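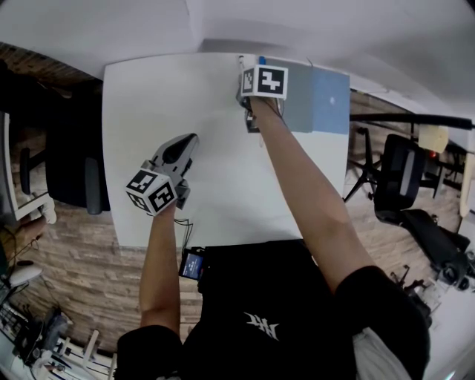

Am weißen Tisch, von oben gesehen

Häufige Fragen zur Bürogemeinschaft Haus Bevier in Wenberg

Auf dieser Seite stehen die Antworten auf Fragen, die uns vor der Anmeldung und in den ersten Wochen am häufigsten erreichen. Die Mietbedingungen im Wortlaut liegen im Buchungsportal Estine unter "Dokumente". Bei Abweichungen gilt der Wortlaut dort.

Anmeldung und Vertrag

Wer kann im Haus Bevier einen Arbeitsplatz mieten?

Selbstständige, kleine Firmen, Vereine und Angestellte, deren Arbeitgeber mit der auswärtigen Tätigkeit einverstanden ist. Eine bestimmte Branche setzen wir nicht voraus. Tätigkeiten mit starkem Lärm, Staub oder Geruch sind im Gemeinschaftsbüro ausgeschlossen, dafür fehlen Lüftung und Abfluss.

Welche Verträge gibt es?

Tageskarte, Monatsplatz und Festplatz. Mit der Tageskarte nutzen Sie einen freien Tisch im Gemeinschaftsbüro. Der Monatsplatz gilt für den Kalendermonat, ebenfalls mit freier Tischwahl. Beim Festplatz bleibt Ihr Tisch für Sie reserviert, und Sie erhalten einen abschließbaren Rollcontainer. Abgeschlossene Einzelräume vermieten wir getrennt davon, zurzeit mit Warteliste.

Wie melde ich mich an?

Über Estine. Sie legen ein Konto an, wählen die Vertragsart und laden einen Identitätsnachweis hoch. Firmen fügen zusätzlich einen Registerauszug bei. Wir prüfen die Angaben an Werktagen und schalten das Konto danach frei. Eine Tageskarte kann auch ohne Konto am Empfang gekauft werden, dort allerdings nur mit Karte.

Kann ich den Platz vorher ansehen?

Besichtigungen sind dienstags nach Absprache möglich. Bitte schreiben Sie uns vorher, der Empfang ist nicht durchgehend besetzt. Wer lieber einen ganzen Tag ausprobieren möchte, kauft eine Tageskarte. Der Betrag wird auf den ersten Monat angerechnet, wenn Sie im selben Monat einen Vertrag abschließen.

Wie kündige ich?

Der Monatsplatz endet zum Monatsletzten, sofern Sie ihn in Estine nicht verlängern. Für den Festplatz ist eine Kündigung in Textform nötig, mit einer Frist von einem Monat zum Monatsende. Rollcontainer und Zugangskarte müssen am letzten Vertragstag leer beziehungsweise vollständig zurückgegeben sein. Für Karten, die wir nicht zurückbekommen, behalten wir das Kartenpfand ein.

Zugang und Öffnungszeiten

Wann ist das Haus geöffnet?

Mit Tageskarte können Sie bis 20 Uhr bleiben. Monats- und Festplätze haben auch danach Zugang, ebenso am Sonntag. Außerhalb der Empfangszeiten ist die Haustür verschlossen und öffnet nur mit der Zugangskarte. Im August schließen wir das Gemeinschaftsbüro für die Grundreinigung, der Termin steht jeweils im Frühjahr in Estine. Festplätze werden in dieser Zeit in einen anderen Raum verlegt, Monatsplätze anteilig gutgeschrieben.

Wie finde ich den Eingang?

Das Haus hat mehrere Eingänge vom Hof aus. Zu uns führt Eingang 3, rechts neben den Fahrradständern. Die Eingänge davor gehören zu anderen Mietern und haben keine Verbindung zu unserem Treppenhaus. Lieferdienste klingeln häufig an der falschen Tür - geben Sie die Nummer des Eingangs deshalb immer in der Adresszeile mit an.

Wie komme ich mit öffentlichen Verkehrsmitteln hin?

Die Buslinie 801 hält an der Haltestelle Wenberg Markt. Von dort gehen Sie durch die Passage in den Hof. Am Abend fährt der Bus seltener, prüfen Sie die Rückfahrt vorher.

Gibt es Parkplätze?

Die Stellplätze im Hof sind fest vermietet. Zum Be- und Entladen dürfen Sie kurz vor Eingang 3 halten, die Durchfahrt muss frei bleiben. Für Fahrräder gibt es überdachte Ständer im Hof. Im Treppenhaus dürfen keine Räder stehen, auch keine Falträder, dort verläuft der Fluchtweg.

Ist das Haus barrierefrei?

Das Gemeinschaftsbüro und ein WC sind mit dem Aufzug erreichbar. Die Hoftür hat eine niedrige Schwelle, für die am Empfang eine Rampe bereitliegt. Die Dachterrasse ist bisher nur über eine Treppe zugänglich. Wenn Sie einen bestimmten Tisch oder mehr Platz zum Rangieren brauchen, teilen Sie uns das bei der Anmeldung mit.

Arbeitsplätze und Ausstattung

Was gehört zu einem Arbeitsplatz?

Tisch, Bürostuhl, Steckdosen, WLAN und Heizung. Bildschirme gehören zum Festplatz nicht automatisch dazu, sie können monatlich dazugebucht werden. Eigene Bildschirme und Lampen dürfen Sie mitbringen, wenn sie unbeschädigt sind und ein gültiges Prüfzeichen tragen. Mehrfachstecker bitte nicht hintereinander schalten. Wer mehr Anschlüsse braucht, bekommt am Empfang eine passende Leiste.

Wie stelle ich den Bürostuhl richtig ein?

Beginnen Sie mit der Sitzhöhe. Beide Füße stehen flach auf dem Boden, die Oberschenkel liegen waagerecht oder fallen leicht nach vorn ab. Danach kommt die Sitztiefe: Zwischen Sitzkante und Kniekehle sollte etwa eine Handbreit Platz bleiben. Die Armlehnen werden so eingestellt, dass die Schultern locker hängen.

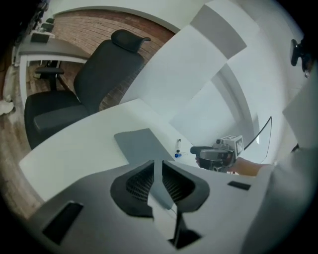 Zuletzt folgt die Rückenlehne. Lösen Sie die Arretierung und stellen Sie den Gegendruck so ein, dass die Lehne Ihrer Bewegung folgt, ohne Sie nach vorn zu drücken. Die Bedienhebel sind je nach Modell verschieden angeordnet. Lässt sich ein Hebel nur mit Gewalt bewegen, melden Sie den Stuhl bitte als defekt und nehmen einen anderen.

Darf ich die Möbel umstellen?

Stühle ja, Tische nur nach Absprache. Die Tische stehen so, dass die Wege zu den Ausgängen breit genug bleiben und keine Kabel über den Boden führen. Wenn Sie für ein Projekt vorübergehend zwei Tische zusammenstellen möchten, tragen Sie das in Estine als Sondernutzung ein. Nach der Nutzung kommen die Tische zurück an ihren Platz.

Wie werden die Tische gereinigt?

Die Böden reinigt eine Firma außerhalb der Kernzeiten. Tische wischen alle selbst ab, wenn sie gehen. Tücher und ein mildes Reinigungsmittel stehen in der Teeküche. Scheuermilch und Lösungsmittel greifen helle Oberflächen an und sind deshalb nicht erlaubt, auch nicht bei Stiftspuren. Für Schneidearbeiten liegen Unterlagen im Materialschrank. Festplätze werden nur gereinigt, soweit die Tischfläche frei ist.

Kann ich drucken und scannen?

Ein Gerät steht im Flur. Scannen ist in allen Verträgen enthalten, gedruckte Seiten werden über Estine monatlich abgerechnet. Fotopapier, Folien und Etiketten dürfen nicht eingelegt werden. Papierstau bitte melden, auch wenn Sie ihn selbst beseitigt haben.

Besprechungen und Gäste

Wo kann ich telefonieren?

Kurze Gespräche sind am Platz in Ordnung. Für längere Telefonate und Videokonferenzen gibt es Kabinen im Flur, die nicht reserviert werden können. Vertrauliche Gespräche führen Sie besser in einem Besprechungsraum, die Kabinen dämpfen den Schall nur teilweise.

Welche Räume kann ich buchen?

Raum 202 für kleinere Besprechungen und den Saal Virág für Schulungen und Veranstaltungen. Der Saal ist für bis zu 20 Personen zugelassen. Diese Obergrenze ergibt sich aus dem Brandschutz und gilt auch dann, wenn zusätzliche Stühle vorhanden wären. Beide Räume werden stundenweise vergeben, Auf- und Abbau zählen zur gebuchten Zeit.
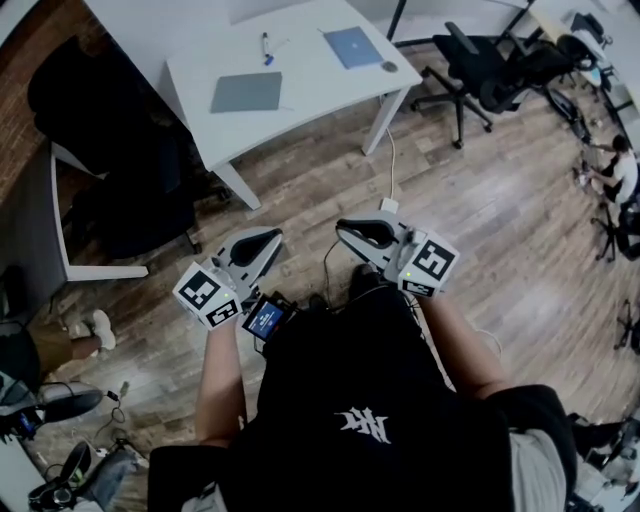

Bis wann kann ich eine Raumbuchung kostenlos stornieren?

Bis zum Vorabend um 20 Uhr, direkt in Estine. Danach wird die gebuchte Zeit voll berechnet, es sei denn, der Raum wird noch anderweitig vergeben. Für ganztägige Buchungen des Saals Virág gilt eine Frist von einer Woche. Eine Verschiebung auf einen anderen Tag behandeln wir wie eine Stornierung mit neuer Buchung.

Darf ich Gäste mitbringen?

Zu Besprechungen in gebuchten Räumen jederzeit. Im Gemeinschaftsbüro können Gäste kurz an Ihren Tisch kommen. Wer dort länger arbeitet, braucht eine eigene Tageskarte. Sie sind für Ihre Gäste verantwortlich, auch für das Abmelden nach Ende der Empfangszeit.

Sind Hunde erlaubt?

Im Gemeinschaftsbüro nicht. Assistenzhunde sind davon ausgenommen. Bei Einzelräumen entscheiden wir nach Rücksprache mit den Nachbarräumen.

Post, Technik und Rechnungen

Kann ich das Haus als Geschäftsadresse verwenden?

Mit einem Festplatz ist das möglich, mit Tageskarte oder Monatsplatz nicht. Post legen wir in Ihr Fach am Empfang. Pakete nehmen wir an, solange sie von einer Person getragen werden können. Sperrige Lieferungen müssen Sie selbst entgegennehmen.

Was mache ich, wenn das WLAN ausfällt?

Prüfen Sie zuerst, ob Ihr Zugang noch gültig ist. Das Kennwort für Tageskarten wechselt täglich, bei Monatsplätzen wird es mit der Verlängerung erneuert. Funktioniert die Verbindung dann immer noch nicht, schreiben Sie uns über das Störungsformular und nennen Sie den Raum. Für Festplätze gibt es zusätzlich einen Netzwerkanschluss am Tisch - das Kabel bringen Sie selbst mit.

Wann bekomme ich die Rechnung?

Am Monatsanfang per E-Mail. Bezahlt wird per Lastschrift oder Überweisung. Änderungen der Rechnungsanschrift tragen Sie bitte vor Monatsende ein, nachträglich können wir nur offensichtliche Fehler berichtigen.

Meine Frage steht hier nicht. An wen wende ich mich?

Schreiben Sie uns über das Kontaktformular in Estine oder kommen Sie am Empfang vorbei. Bei Fragen zu einer bestehenden Buchung geben Sie bitte die Buchungsnummer an.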